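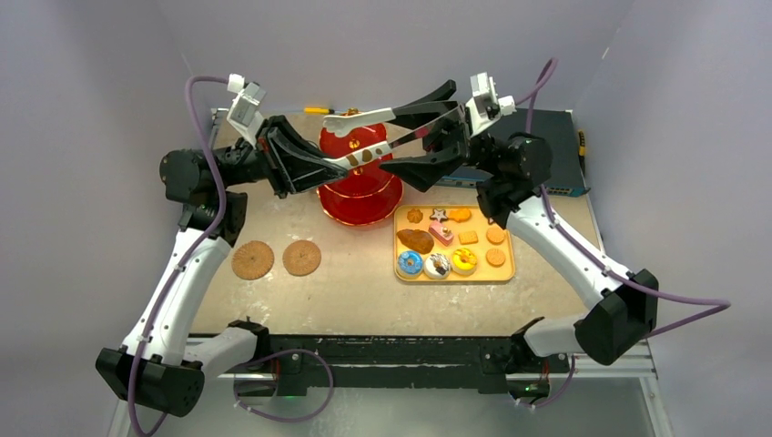

A utensil with a spotted handle, with red dishes behind it.

The odds-and-ends table is a piece of household furniture defined by what has been put down on it. It is found in most homes, though few will admit to owning one. In the Portela district of Rurley it is known as a drirkero, a word also applied to relatives who stay past supper.

Contents

Kitchenware usually arrives first. Decorated knives and other utensils are typical, being too cheerful for the drawer and too awkward for the dishwasher. Red dishes are traditional in Rurley, where a 2000 household survey found an average of 147 objects per table, 9 of them in use.

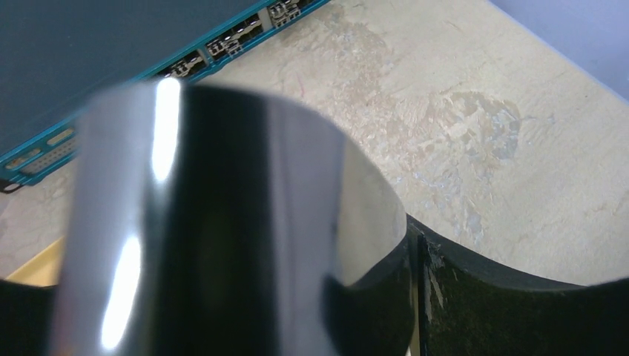 Electronics follow within the year. A network switch may sit beside a shiny metal cylinder for months without either party raising an objection. Polished metal is prized in such company, as it reflects its neighbors and makes the collection look larger than it is.

Tidying

The Nillent method, popular locally, calls for every object to be picked up, considered, and put somewhere else. Critics note that "somewhere else" is generally a second table. The town's spring clearance is held in April and has a limit of 100 objects per household, which residents regard as a target for the following year.

See also: Junk drawer; Hall closet; Spare room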